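Notebook, Fabric Finishing Workshop
January, entry begun 9:40

Subject: light fastness and shrinkage of the Skirska cotton, second wash series

The Skirska cloth was cut into 28 test pieces and overlocked on all four edges. Warp direction is marked with a stitched arrow in the corner of each piece, as the ink marks used in the first series did not survive laundering. The piece numbers follow the old scheme, with the letter S added so that they are not confused with the Hurkon samples in the same drawer.

Washing was done at the warm setting with the plain detergent and no softener. Spin speed was 800. The first series was spun faster and came out with hard creases along the fold lines, and these made the measurements unreliable. Pieces were dried flat on the mesh racks and left overnight before measuring.

Results so far. Shrinkage is greater along the warp than across it, in keeping with the first series. Most of it occurs in the first wash. Piece S-19 is well outside the range of the others and has a visible pull near the arrow. It has been kept in the table with a note and left out of the average. Colleagues who add readings should use the steel rule only. The cloth tape in the upper drawer has stretched and should be discarded.

Rubbing test. The dyed Skirska pieces marked the white cloth slightly when dry and more clearly when damp. The Hurkon pieces left no mark in either condition. The counter on the rubbing machine was set to 3000 and reached it without stopping, although the left clamp needed tightening before the run.

Light exposure. The strips are mounted on card with one half covered. The cabinet lamp is due for replacement, and readings taken under it in the present state will be treated as provisional. Window exposure remains useful as a rough comparison, but it cannot be repeated exactly and depends heavily on the season.

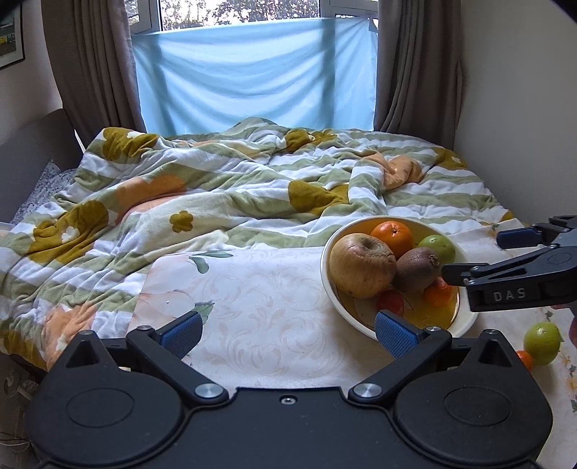 The covered halves should not be opened before the end of the full period. In the last series the card was lifted early on two of the strips, and the boundary line was blurred as a result.

Outstanding:
Ask Enriquez for the dye lot number. It is missing from the delivery note.
Replace the cabinet lamp and log the hours from zero.
Repeat the damp rubbing test on the dark Skirska pieces.
Return the unused Celden lining to the store, with the short end labeled.

Entry closed 4:15. Racks left in place for the third wash.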